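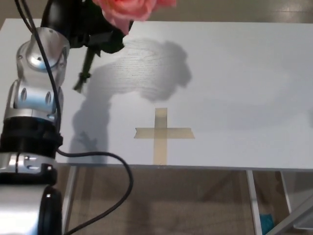 Pink rose, white table.

December, a bit past eleven at night

Well, the allotment meeting is over and I still have a garden, so I'm counting that as a good day. I've got a mug of tea and the cat on my feet and I'm too wound up to sleep, so you get an entry!

First, the roses, because that's all I thought about until lunch. I finally made the order. I've been going back and forth with the Hakala catalog since before Thanksgiving (it lives in the bathroom now, sorry to anybody who visits) and every time I had the list settled I'd turn a page and start over. I want a climber for the back fence, where the old one split down the middle in that wind, and I want something pink but not bubblegum pink. More of a salmon. Els Van Damme says salmon is a color for bathrooms in old motels. Els grows nothing but white ones and her front yard looks like a wedding that never ends, so I don't take it too hard.

In the end I ordered two climbers and three shrubs, all bare root, coming whenever the ground lets them. That's one more shrub than I have room for. I measured the bed again this afternoon with the good tape and there's no way around it, somebody is going in a pot by the steps. Then I went out in my slippers like a fool and stood looking at the bed for ten minutes, trying to see June in it. Mud. A lot of mud, and the label from a tomato plant.

So, the meeting. It was up at the hall in Clarkcombe and it was freezing in there, and I mean coats on the whole time. The argument was about the water again. The town wants to put us on a meter and split the bill by plot, and the folks with the big corner plots would like it split evenly, thank you very much, and the rest of us would not. Costel Živković got up and talked for a long time about a well his uncle dug, and I really did try to follow it, but I lost him somewhere around the second pump. Rehema Mrema asked the only question worth asking, which was what the bill was for last year, and there was a lot of paper shuffling and then Gijs Van Acker found it inside his own hat. 2109 dollars! For the whole place, leaks and all. I'd been picturing something much scarier. You could feel the room sort of sag. We voted to go by plot size and that was that, and then we all stood in the parking lot for half an hour saying how cold it was.

Gijs walked me to the car and told me he's giving up his half of the shed next spring. His knees are bad and he wants to go down to just the one bed of potatoes. I said all the things you say, but I drove home feeling low about it. He's the one who showed me how to prune, my first winter there. I had the shears in my hand and I was scared to cut anything, and he took them from me and whacked the whole bush down to my knees. I almost cried. It bloomed like crazy that summer. I should write him a card or something. I'm bad at cards. Maybe I'll bring him a rose in June, if there is one, and a pie now.

What else. The car made the noise again on the hill coming back from Ranum this morning, but only on the hill. I'm ignoring it till January. I was over there for potting mix and bone meal, and they were out of bone meal, and the kid at the register told me to try fish heads. He was serious, too. Apparently his grandmother buries one under every rose. I have thought about it on and off all day and I keep getting as far as the raccoons.

I did get the potting mix, two big bags, and lugged them around the side of the house by myself, and my back is letting me know. I also got a pair of those long gloves that go up to the elbow, the leather kind, so maybe this will be the year I don't look like I've been wrestling a bobcat. My left arm still has the mark from when I took the old climber out. Wouter Timmermans offered to help that day and I told him no, I'm fine, I've got it. I did not have it. He came over anyway, after he heard me yelling.

Soup for supper, the rest of the leek. I burned the toast and ate it.

Oh, and my sister called while I was eating it. She's coming for Christmas after all, with the dog, and she wants to know if Prurken is still doing the lights along the river or if they've quit. I have no idea. I said yes. I'd better find out before she packs the whole crew into the car. She also asked what I want and I said a kneeling pad, and she said that's not a present, and I said it is at my age, and we went on like that for a while. She'll get me a candle.

Things for tomorrow: call about the lights. Find the big pot (behind the bikes? or did I lend it to Rehema?). Dig over the bed if it isn't frozen, and if it is, clean the shears, which I have been saying I'll do since October and they're orange with rust by now. Start the pie for Gijs. He likes apple and I've only got pears, but he can live with pears.

The cat has moved up to my knees and gone heavy, so I'm stuck here another hour at least. I might just look at the climbers page one more time.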